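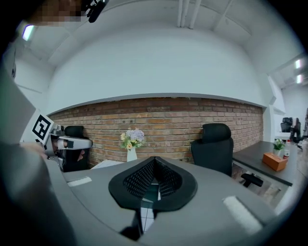
Keeping the brick

We moved into the Ivville space in March, and the first thing everyone asked was when we were going to paint the brick. We aren't. It's orange-red with some tan mixed in, and next to the white ceiling it warms the room up. Salvador Carrilho got a quote of 2,000 to plaster over it and I turned it down.

The black office chair stays in front of it for now - I still want a bench there. Next job is the tile floor, which needs a good scrub before I order any rugs.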